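Good practice for logging failed picks in a two-bin test?

Print this page
E-mail this page

Posted by Plukport, 3 Jul 2018
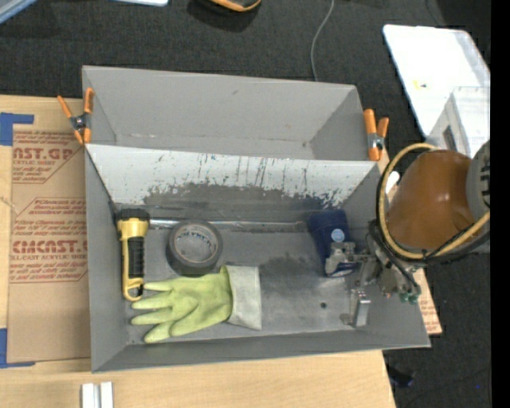 I write the test rules for our small lab and I want to ask how other people count failed picks. We have a bin with two compartments. The robot must take each item from one side and put it in the other side. It sounds easy to score, but my colleagues and I do not agree.

Our last series had 644 attempts. In many of them the gripper touched the item, lifted it a little and let it fall back into the same compartment. One colleague writes this as a failure. Another colleague writes nothing if the robot tries again by itself and succeeds. So two people can watch the same run and give two different success rates. I also do not know what to do when an item lands on top of the divider, or when the operator moves an item by hand between two attempts.

Is there a written standard for this? If not, which rules do you use in your own lab? I would like to have something on one page, so a new operator can learn it on the first morning.

Nartey

I do not know of one standard that everybody follows for this kind of test. We wrote our own rules and we print them beside the emergency stop instructions. Maybe they can help you.

One attempt begins when the gripper starts to go down into the bin. It ends when the gripper is above the walls again, with or without the item. If it goes down a second time, that is a second attempt, also when it is the same item. In this way your colleague cannot skip the first one.

A success means the item is at rest inside the other compartment and the gripper has let go. If the item stays on the divider, we write "not placed". We keep "not grasped", "dropped" and "not placed" as separate words in the log. When we had only "fail", we could not learn anything from it later.

If a person puts a hand in the bin, the robot must be stopped first, and the operator writes a line with the time and what was moved. The next attempt gets a mark in the log. We do not delete it, but we report the rate with the marked attempts and without them.

Also decide the end of the series before you start it. We fix it at 300 attempts per set of items. It is very tempting to stop when the numbers look nice.

Please write the state of the equipment too. Clamps, tape, finger pads, scratches on the bin. When somebody changes a thing like this, we start a new series with a new number. I was against this rule at first because it makes a lot of small files, but now I would keep it.

Taltemix

just film everything and let someone count later, much less arguing

Atora

I agree with most of what Nartey wrote. Filming is good as a backup, but somebody still needs the definitions when they watch the film. We once had 2,436 attempts recorded and no rule for drops, and two of us had to go through all of them again in August.

One small addition. Let two people score the same short part of a series without talking, and compare. If they disagree on more than 6 attempts, we change the text of the rule and not the scores. Write the version of the rules on top of each log, otherwise you will compare old series with new ones and the difference is only in the wording.

E-mail this page
Print this page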